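The long way round to a full pantry

By the time I got to Clullislow the kettle had been on twice, and I was sent straight to the good chair with a slice of date loaf before I'd managed to say who I was. That's how they do things at the Tosden Family Support Network, which has been helping households through mental illness, job loss and plain bad luck for 13 years now, mostly out of two rooms behind the old library.

The money has always been the worry. Grants come and go (mostly go, if you ask anyone on the phone roster), and there are only so many sausages a town can eat. So last June the network signed up to a rewards program with Zwane, the online grocer, where shoppers nominate a local cause at the checkout and a small slice of the bill goes its way. You pick your favourite charity once, and after that you just carry on buying your flour and your dishwashing liquid as you always have! 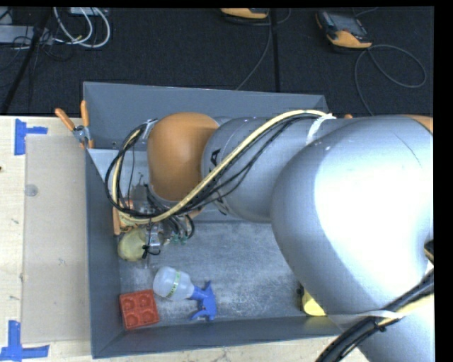 Elba Iturra told me she had been shopping that way for months before she noticed the running total at the bottom of her receipt, and that it gave her a little lift every time she saw it. "It was 70 cents one week and I was as pleased as if I'd baked a hundred scones," she said.

Those cents do gather. The first payment covered 11 places at the winter carers' weekend at Skerkow, with a proper cooked breakfast and a walk along the river for those who fancied it, and the second is going towards a new phone line for the evenings. Signing up takes a few minutes, and if the website gets the better of you, pop in after 15 minutes past ten any weekday morning and somebody will sit down and do it with you. Bring your password. They've got the biscuits.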